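Subject: Re: [workshop-list] Parts tray for small loose bits?

On 10 July, another list member wrote:
> Still after a decent tray for small loose pieces. Everything I've tried
> has square corners and the little blighters get wedged in the bottom.
> Has anyone tried putting in a sloping side? And does it stay put?

Hi all,

Yes to the sloping side! I've been using a big grey open bin on the bench for ages now, and the slanted panel is the best thing about it. Whatever you drop against it slides down to the floor of the bin, where you can get at it. I paid $142 for mine from Dundeck, freight included, and I've spent more on worse.
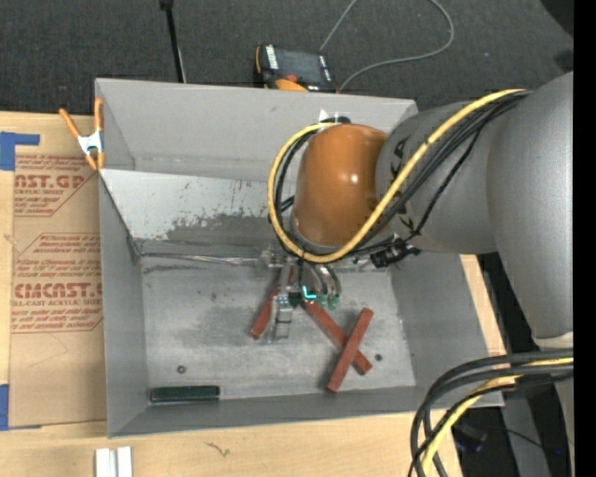 The join is the bit to watch. I ran clear tape along the bottom of the panel and it does the job, but it wrinkles up (I'm hopeless with tape) and thin pieces like to catch on it. A wider roll might sit flatter – if anyone has a favourite brand, sing out.

As for wear, the panel scuffs along its lower part well before anywhere else, and the floor goes all cloudy and scratched. Doesn't bother me. If looks matter, Voltia had a lined one in their catalogue for $854, and at that price I'd be too scared to put anything in it.

One more thought – keep the front wall low. I had a deep tub from Grarov before this and my wrists complained every arvo.

Happy to measure mine up if you want to have a go at making your own.

Cheers from the shed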